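# Tuller workshop members put second-hand arm to work sorting blocks

Members of the shared workshop on Tuller have spent their evenings since September on a robot arm that picks small blocks out of a metal bin and sets them aside by color. The build now runs well enough to be left on through a full session, and the group plans to show it at the workshop's open evening next month.

The arm was bought from Hubáček, a packaging firm that was clearing out part of its line. Five members paid $1,078 between them for the arm, its controller and a crate of cables. Aurora Loureiro, a retired machinist who has been a member for 9 years, found the listing and drove out to collect it.

"The price was fair for what it was," Loureiro said. "The controller would not start when we got it home. That took most of the first month."

The fault was in a power supply, which Kosmas Mavromatis replaced with a unit he had on his shelf. Mavromatis also made up the new cable runs along the arm. The old ones had been cut short when the arm was taken off its base.

The job itself was chosen by vote. Some members wanted the arm to draw, and one wanted it to pour plaster. Bin picking won because the workshop already had a suitable bin and plenty of scrap to cut into blocks. Saimi Lappalainen, who writes most of the software, said the task had turned out to be harder than it looked on paper.

"A block in the middle of the floor is easy," she said. "A block flat against the wall is a different matter. The fingers need somewhere to go, and on one side there is no room."

Lappalainen's program first looks for blocks with clear space on both long sides and takes those. Blocks lying against a wall or against each other are left for a second pass, when the arm comes in at an angle and tries to nudge them free. The second pass is slow – it can take more than 4 minutes to clear a bad corner – and it is the part the group is still working on.

The bin has caused its own trouble. In early runs it slid whenever the gripper touched a side, and every block after that was missed by the same distance. The group first tried rubber matting, then gave up and clamped the bin in place. Its position is checked at the start of each session, and the arm is run by hand to a known point before anything else is done.

Light was the other problem. The floor of the bin is scuffed metal, and the patches of glare were at times read as the edges of blocks. Members tried painting it, but the paint came off within a few sessions. Lappalainen now takes a reading of the empty floor before the blocks go in.

Not everyone at the workshop was in favor of the build at first. Stelios Lazaridis, who keeps the booking sheet, said there were complaints about the space it took up. The group has agreed to keep to the corner nearest the loading door and to run the arm only after 6 p.m., with one member standing at the stop button at all times.

Lazaridis said the complaints had mostly died down. "People come over and watch it," he said. "Then they tell us what we should have done."

The next step is a new set of fingers. Loureiro has cut a narrower pair from aluminum and expects to fit them before the open evening. A workshop in Lelow has asked for the drawings and the code, and the group has agreed to send both once the second pass is reliable.

The open evening starts at 7 p.m. Entry is free, and children must be with an adult.

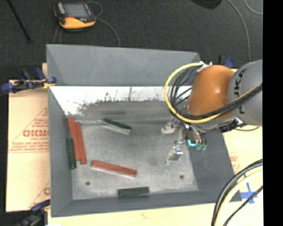
*The arm over the clamped bin at the Tuller workshop, with red and green blocks on the bin floor.*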